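Forum Maison & Jardin – Fleurs coupées et compositions

Ce site utilise des cookies pour mesurer son audience. Accepter | Paramétrer

Sujet : Bouquet à mettre dans un vase haut et étroit

elvia_barajas
Bonjour à tous. On a reçu un bouquet pour la salle, emballé dans du papier vert foncé, et le seul vase qui nous reste est un cylindre doré assez haut. J'hésite entre tout déballer et recouper, ou glisser le bouquet tel quel. Le fleuriste de Ridport m'a dit de garder le papier « pour le maintien », ce qui me surprend un peu.

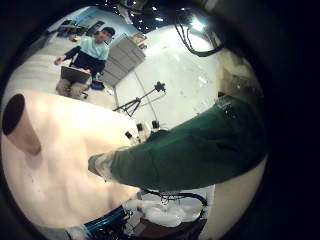

Je précise que je n'ai pas de mousse florale et que je voudrais éviter d'en acheter. L'eau du robinet est très calcaire chez nous, si ça compte.

tige_courte
Le papier, tu l'enlèves. Il trempe dans l'eau, il déteint et les tiges pourrissent dessous. Coupe en biais sur 2 cm, retire toutes les feuilles qui seraient sous l'eau et change l'eau souvent.

Skesta
Pas d'accord avec tige_courte. Dans un vase haut, les tiges tombent toutes du même côté si rien ne les tient. Moi je laisse l'emballage le premier jour, seulement la partie au-dessus du bord, et je défais ensuite. Il y a quelles fleurs dedans ?

elvia_barajas
Du rose pâle, du blanc, du crème, un peu de jaune et du feuillage. Je ne connais pas tous les noms. Il y a aussi du papier argenté serré autour des tiges.

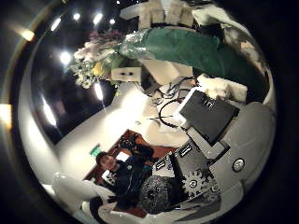

Le bouquet dans son papier vert, avec la bande argentée.

tige_courte
L'argenté part aussi. Parfois il y a un coton mouillé dessous, qui sert pour le transport et c'est tout. Et garde le lien, s'il y en a un : c'est lui qui tient le bouquet, le papier ne tient rien du tout.

phung_atelier
Je travaille chez Phùng, on fait des compositions pour des restaurants. Pour un cylindre étroit, remplissez au tiers, pas plus. Du ruban adhésif transparent en croix sur l'ouverture suffit à caler les tiges. Si le vase est en métal, mettez un verre ou un bocal à l'intérieur – l'eau finit par attaquer certaines finitions dorées.

Skesta
Le ruban se décolle dès que le bord est humide. J'ai essayé en octobre, le soir même tout penchait.

phung_atelier
Il faut le poser sur un bord bien sec, avant de mettre l'eau.

elvia_barajas
Merci. J'ai posé le bouquet couché sur la table, à côté du vase, pour comparer les hauteurs avant de couper quoi que ce soit.
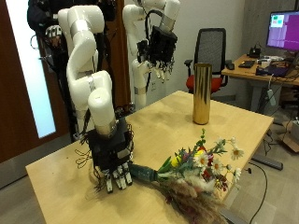
Les marguerites blanches dépassent du reste, j'aimerais garder cet effet. Est-ce que je peux les laisser plus longues ou ça va faire désordonné ?

tige_courte
Laisse-les longues. Une tige trop longue se recoupe, l'inverse est plus compliqué.

Rinau
Je les couperais quand même un peu. Les marguerites boivent beaucoup et dans mon expérience elles piquent du nez quand elles dépassent trop. Le calcaire, par contre, je n'ai jamais vu de différence.

Skesta
Pour les marguerites je suis avec Rinau. Pour le papier je garde mon avis.

elvia_barajas
D'accord, j'enlève le papier et l'argenté, je mets un bocal au fond et j'essaie le ruban sur bord sec. Pour les marguerites je commence long et je recoupe s'il faut.

Dernière mise à jour : 27 juin 2022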